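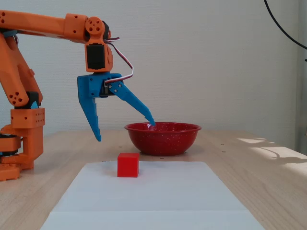 我想替社区的旧货交换日说几句好话

搬到这个城市的第一年，我几乎什么都是新买的。杯子、砧板、台灯、晾衣架，一箱一箱往楼上搬，纸壳堆到门口要拆半天。那时候我觉得这很正常，新生活嘛，就该配新东西。直到四月里楼下贴出一张手写的通知，说周末在院子里办交换日，每人带几样自己不用的，换几样别人不用的，不收钱。我抱着凑热闹的心情拎了一只电热水壶下去，回来的时候手里多了一口铸铁锅，从此就上了瘾！

那口锅现在还在用。原来的主人姓沈，住三单元，递给我的时候讲了整整一刻钟：怎么开锅，怎么养，洗完一定要放回火上烤干，煎鱼之前先拿姜片擦一遍。这一刻钟我在任何商店都没遇到过。商店里的说明书写得很周全，可它不会告诉你这口锅左边比右边热得快一点，烙饼的时候要转着烙。

我后来就老在想，为什么一件旧东西会让人这么高兴。省钱当然是一个理由，我不打算装清高，去年我在家居上的花销确实少了一大截。但光是省钱，解释不了我下楼时那种小跑的劲头。

我觉得更要紧的是，旧东西带着用法一起来。一把用顺了手的剪刀，一只知道怎么伺候的砂锅，它们身上有别人试错试出来的经验，交到你手里的时候是打包的。你拿走的不光是东西，还有一小段如何与它相处的知识。我从交换日上学会了磨刀、补毛衣的肘部、给藤椅换面，每一样都是跟着东西顺便学来的，老师就是把东西递给我的那个人。

我知道有不少人不喜欢这一套。我的朋友 Stojan Shehu 就是其中一个，他在这里住了很多年，中文说得比我还利索，吵起架来尤其利索。他的意见是：旧货交换听着温情，归根到底是大家互相倒垃圾，我把我的垃圾倒给你，你把你的倒给我，谁家的柜子都没有变空。他还举了自己的例子，说有一回换回来一台面包机，放了一年，又原样抱出去换掉了。

这话我认真琢磨过，觉得他说中了一半。交换日上的确有一种贪便宜的气氛，反正不要钱，先拿了再说。我自己就拿过一套完全没必要的蛋糕模具，家里连个像样的烤箱都没有。可是那台面包机的故事，我越想越觉得是在替我说话。它在柜子里睡了一年，然后去了一个每天早上真的要吃面包的人家里。换成新买的，多半就一直睡下去了，因为花了钱，心疼，舍不得送，又懒得卖。东西来得轻松，走得也就轻松，这一点我非常喜欢。

还有一种反对意见来自讲究卫生的人，这个我完全理解。枕头、牙刷杯、贴身的衣服，我也不换。我们院里的规矩是这些一律不上桌，食器要洗干净了再带来，电器得当场插上电给人看。规矩写在一块旧门板上，字是孩子们描的，歪歪扭扭，大家倒是都照着做。我去过别的小区的交换日，没有这块门板，结果桌上什么都有，半管牙膏也有，看得人直摇头。所以我说，这件事值得热情，也值得几条硬规矩，两样都不能少。

最近一次交换日来了59户人家，是我见过最热闹的一回。摊子从车棚一直摆到花坛，有人带来一整箱黑胶唱片，有人带来一架儿童钢琴，键缺了两个，照样被抢着要。一位叫 Nest Gwilliam 的女士带了16只果酱瓶，洗得透亮，盖子上都贴着纸条，写着这一瓶从前装过什么。我拿了一只写着“青梅，偏酸”的，现在里头装着花椒，每次拧开还是会想到青梅。

也是那天，我看到了交换日最好的一面。一个刚搬来的年轻人空着手下楼，站在边上不好意思靠近。卖早点的阿姨问他会什么，他说会修自行车。不到半个钟头，他面前排了一队车，链条、刹车、漏气的内胎，一辆接一辆。散场时他抱走了一床棉被、两只碗和一盏落地灯，屋子差不多就算安顿下来了。手艺也能上桌，这是我从前没有想到的，后来我们就在门板上添了一条：没东西可带的，带本事来也行。

有人提议把它做大，弄个应用，拍照上架，积分结算，连名字都想好了，叫 Kurance。我举手反对，态度可能有点激动。不是我信不过技术，积分一来，大家就要开始算了，一口锅值几分，修一回车值几分，算到最后那一刻钟的闲话就没有了，锅交到你手里，你还是不知道它哪边热得快。我宁愿它慢一点、乱一点，宁愿下雨的时候大家一起手忙脚乱地往车棚里搬。

我也不赞成把它讲成什么了不起的环保壮举。一个院子一年换不了多少东西，垃圾站照样每天满着。要是有人算出我们少扔了多少斤，我会替大家高兴，可我下楼的时候心里想的从来不是斤数，想的是今天沈师傅会不会带他那把竹椅子出来。那把椅子我惦记两年了！他每次都摆出来，每次又坐在上面不起身，说再坐一回，下回一定换。

如果你住的地方还没有交换日，我真心劝你试一次。不需要预算，我们全年的开销是600块，花在折叠桌和茶水上。找一个晴天，把桌子支起来，旁边放一只插线板，再烧一壶水。头一回多半冷清，我们头一回只来了12个人，其中一半是路过问厕所的。第二回就有人提前来占位置了。

至于带什么，我的建议是别带你最不想要的，带一件你还有点喜欢、但确实用不上了的。把它的脾气讲给下一个人听，讲多久都行，后面排队的人会等的。

下一场还在老地方，车棚边上，上午开始，我会带一只搪瓷锅和半盒没用完的毛线，毛线是墨绿色的，够织一条围巾。

2025年10月21日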